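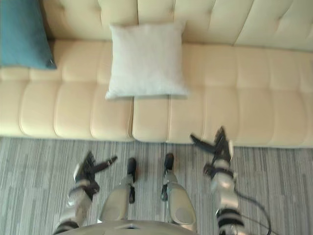
I have been thinking a good deal lately about the lost habit of dropping in on people. When I was a girl our back door was never locked before supper, and all sorts came through it – aunts, the man who sharpened knives, a neighbour wanting to borrow a cake tin and staying until the light went. My mother would sigh when she heard the latch, and then she would put the kettle on, and I don't believe the sigh ever meant very much.

Now I have to make an appointment to see my oldest friends. Nayeli Solís lives 22 minutes from me on foot, and last September we swapped messages for the better part of a fortnight before settling on a Tuesday-ish sort of afternoon that then had to be moved. By the time I got there she had tidied the house and baked, and I had put on proper shoes, and we were both rather worn out by the occasion. It was lovely, of course it was, but we talked like people giving each other a report.

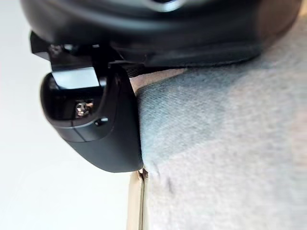
What I miss is the visit with no news in it. You sit down, you say the wind is bitter, somebody finishes peeling the potatoes, and half an hour later you go home again feeling better for no reason you could name. I think it did us good to be seen on ordinary days, with the ironing still out and our hair all anyhow.

My neighbour Leopoldo Jaramillo disagrees with me, and he does have a point. He grew up in a flat where relations turned up at all hours, and he says his poor mother never once read a book to the end. The open door was generally kept open by a woman who had plenty else to do, and I ought to remember that sigh of hers a bit more fairly than I do. There are people, too, who need their quiet as much as others need company, and I wouldn't want to frighten them by hammering on the glass.

Still, I think we could meet somewhere in the middle. Since Christmas I have told a few friends that I am in most mornings until eleven, and that they will get tea and whatever is in the tin, and that I shan't have hoovered. So far two have come. One stayed ten minutes and the other stayed for lunch, which was only soup and the end of a loaf, and I enjoyed it more than any dinner I have cooked in years.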